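Corneo HG-2 Hand-Held Gripper: Replacement Finger Pad Kit and Service Notice

Part no. 3751
Fits: Corneo HG-2 and HG-2L, all handle versions
Sold as: one pair of pads, four screws, one hex key
Status: in stock

Overview

The 3751 kit replaces both finger pads on the HG-2 hand-held gripper. The pads are molded in blue with a ridged contact face and mount to the standard finger carrier. No change to the body, trigger or linkage is needed. The kit supersedes the earlier smooth-face pads, which are withdrawn from sale.

Service notice: pad separation under side load

Applies to HG-2 units shipped with smooth-face pads. Units shipped from January onward left the factory with ridged pads and are not affected.

Corneo has received reports of finger pads separating from the carrier while the gripper is closed on a soft item. In the reported cases the lower edge of the pad lifted first. The trigger continued to travel normally and the position reading stayed within range, so the operator had no warning before the item dropped. In one case, at the Dolico packing trial, the loose pad lodged in the linkage and the jaws could not be opened by the trigger. The operator released them by hand and received a minor pinch injury to the thumb.

Cause

The smooth-face pad was held by adhesive and a single screw. Repeated side load, typical when pulling cloth, paper or gloves out of a container, works the adhesive loose at the lower edge. Once the edge has lifted, the single screw allows the pad to rotate. Testing by Thampi reproduced the fault on three of five sample units within 2000 cycles. Closing on rigid parts did not reproduce it.

Required action

Stop using any affected unit on soft items until the 3751 kit is fitted. Units used only on rigid parts may stay in service if the pads are checked before each shift. Withdraw the unit if a pad can be moved by finger pressure, or if a gap is visible between pad and carrier.

If a pad comes off during use:

Release the trigger. Do not pull on the item.
Disconnect the sensor cable at the handle.
Set the gripper down with the jaws facing away from you.
If the jaws are jammed, back off the linkage screw two turns before removing the pad. Do not pry the fingers apart by hand.

Fitting the kit

Disconnect the unit. Remove the old pads and scrape the carrier clean. Adhesive residue thicker than a sheet of paper will hold the new pad off its seat. Place the new pad with the ridges facing inward and start both screws before tightening either one. Tighten evenly with the supplied key until the pad sits flush. Do not apply thread locker to the plastic carrier.

Cycle the gripper 40 times with nothing in the jaws, then check the screws again. Run the closing offset routine from the setup menu. The sensor reading at full close should return to zero. If it stays high after a second attempt, the pad is not seated.

Specifications

Pads per kit: 2
Attachment: two screws per pad, no adhesive
Position sensor steps, full travel: 2048 (unchanged)
Rated life, soft items: over 2000 cycles between inspections
Compatible cable: Liteck four-pin, straight or angled
Cleaning: damp cloth only, no solvents

Ordering and returns

Owners of affected units receive one kit per gripper at no charge. Give the serial number printed inside the handle when ordering. Return any separated pads with the screw still in place if possible, bagged and marked with the serial number.

Questions about this notice go to Lakshmi Pillai, Product Safety, Corneo. Orders without a serial number are handled as normal sales and invoiced at list price.

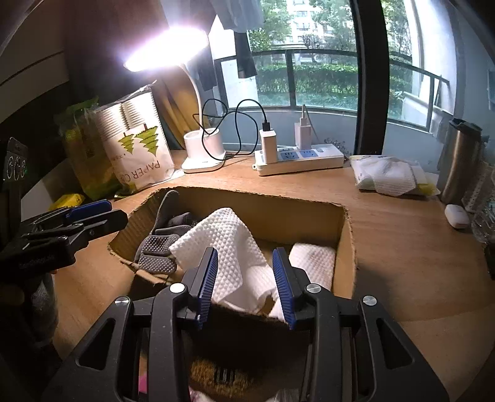
Blue ridged finger pads closed on a paper towel over an open cardboard box. A work glove is also in the box.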